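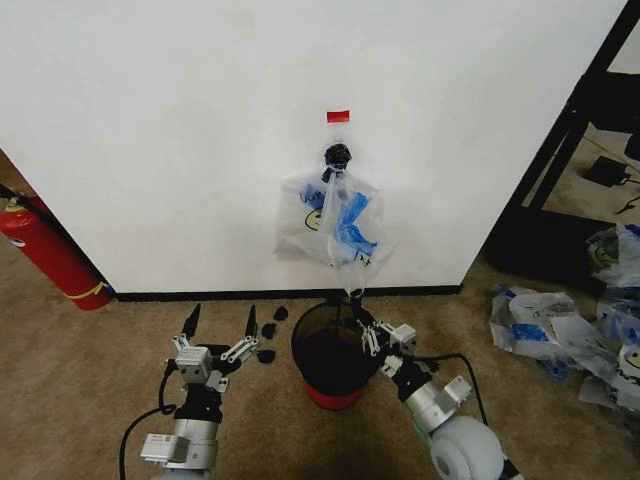
About us

Jeteswood writes the dull part of robotics. When a company puts a robot with arms in a building where people also work, somebody has to decide who may stand where, what gets written down, and what happens when the thing drops something. We are that somebody, for a fee.

We started in Prusdale, in two rooms over a tile showroom, after several years of running robots for other people and noticing that every site had the same rulebook: one laminated sheet, taped up crooked, that said BE CAREFUL. We thought there was room for improvement. Our first attempt ran to 181 pages. It was thorough, and as far as we could tell it was used mainly to raise a monitor to eye level.

The current edition is 40 pages, and ten of those are forms. We call it the Floor Book. Everything in it has been tried on our own carpet before it goes near a customer's, mostly on household chores, which are harder on a rulebook than factory work. A factory part sits where you put it. A plastic bag has its own plans.

A few of the house rules, to give you the flavor:

Mark the wall before you mark the chart. If a spot matters to the task, it gets red tape, and the tape stays until the task is retired.

Write down the start before you start. "Same as yesterday" is a sentence we charge extra to read.

Small pieces on the floor get logged, then picked up. In that order, please. A tidy floor with a blank log tells us very little.

One person holds the stop button, and that person holds nothing else. Coffee counts as something else.

A failed try is kept. We have a soft spot for the failed ones, and they fill most of our shelf space. If your records show a robot that never misses, we will ask to see the other records.

Cables get walked at the beginning of each shift, by a human, on foot, looking down.

We don't build robots and we don't sell them, and we take no commission from anyone who does. We also don't hand out gold seals. A Floor Book review gets you a letter with a list in it, and the list is usually longer than you hoped. Grunberg got one with 29 fewer items than their own manager had predicted and still didn't speak to us for a week. Abou Jaoude framed theirs.

Reviews take ten working days, including one full day when we sit in a corner and say nothing. People find that day the hardest. Our training course runs again in July and covers log keeping, floor marking and how to tell your boss the demo isn't ready. The course is short on slides and long on standing around, so wear decent shoes.

To ask about a review, use the contact form. It has four questions. It used to have more.

Page last checked Mon 16 June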